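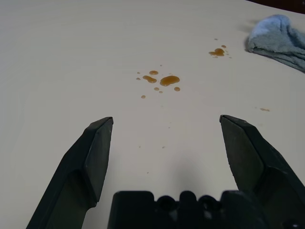 *Pale tabletop under overhead light.*

So my project is on how people in Clullavero used to keep their bread from going stale, and I'll admit I picked it mostly for the snacks. My partner was Soledad Escobar and we split the work down the middle: she did the library stuff and I did the talking (no surprise there!).

## Who I talked to

I interviewed 21 people, mainly grandparents of kids in my grade. Two of them still use a clay crock with a damp cloth over the top. Cayetano Iglesias, who ran the Sotomayor bakery until he retired in July, told me a big round loaf always beats a small one, and he talked for so long that my recorder filled up.

## The bread test

We baked the same recipe twice and kept one loaf in a crock and one in a paper bag. Every morning before school I cut a slice off each and we scored it for softness. The bag loaf was pretty sad by the third morning. The crock loaf was still okay for toast, but it smelled a bit sour to me. Soledad says it didn't.
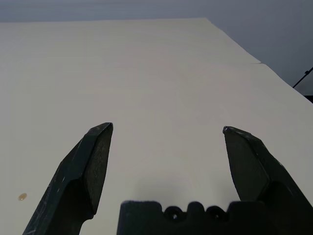 ## What I'd change

More loaves, for sure! One of each is way too few, and our kitchen gets really humid when my mom cooks. I'd also weigh the slices next time, because "kind of squishy" is hard to put on a graph.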